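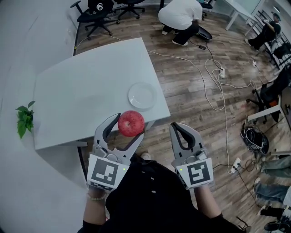 Automation at Stindov

The Stindov fruit packing house is a produce handling site in the Jakab valley. It is known mainly for the gradual automation of its sorting and tray-filling lines, a program carried out together with the engineering firm Ostico. The site packs apples, pears and, in a short season, plums.

Background

Before the program, almost all fruit at Stindov was packed by hand. Workers stood on both sides of a slow belt, took each apple, turned it once to look for bruises and placed it in a tray. An experienced packer could fill 108 trays in a shift. The work was steady but hard on the wrists and shoulders, and the site had difficulty finding enough people for the harvest months. A first machine, bought second-hand from the closed Indholm plant, sorted fruit by weight only. It dropped soft varieties too far and was removed after one season.

Method

The present system learns from people. Packers hold a pair of hand-held grippers, one in each hand, and use them to pick up and put down fruit in the same way that the machine will later do it. The movements are recorded and used to train the control software of the line. A black-and-white marker pattern on the gripper lets the software follow its position.

Most recording is done away from the line, in ordinary rooms with tables and chairs, so that the software does not become dependent on one background or one kind of light. For the first apple model, Ostico asked for 2000 recorded picks. Failed picks were also kept, but they were labeled separately.

Changes in work

The automated line started with one variety and now fills trays with three. It is run by a crew of six, where the same belt earlier needed a much larger group. The remaining packers were moved to other tasks: final inspection, repair of damaged trays, and demonstration work with the grippers. Demonstration work is paid at the inspector's rate, which is higher than the old packing rate.

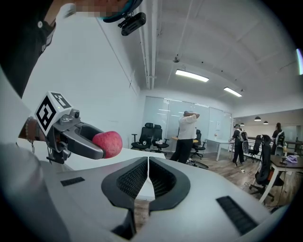 Can a packer refuse demonstration work?
Any packer may decline it and stay in inspection or tray repair, with no change in the basic wage.

Opinions among the staff are divided. Many of them like that the heavy repetition is gone and that they can sit for a part of the shift. Others say that the new work is lonelier — on the old belt people talked across the fruit all day, while in a recording session one must concentrate on the hands. Older packers have also pointed out that their knowledge of fruit, for example how firmly a ripe pear can be held, is now stored in a system that belongs to the company. An agreement on this question was reached in May. It gives demonstrators a small yearly payment for as long as their recordings are in use.

Limits

The line handles firm apples well. Plums are still packed by hand, and so are apples with long stems, which can scratch the fruit beside them. When the belt carries more than 600 apples in an hour, the crew usually slows it down and takes part of the fruit to the manual tables.

See also

Fruit grading
Jakab valley
Ostico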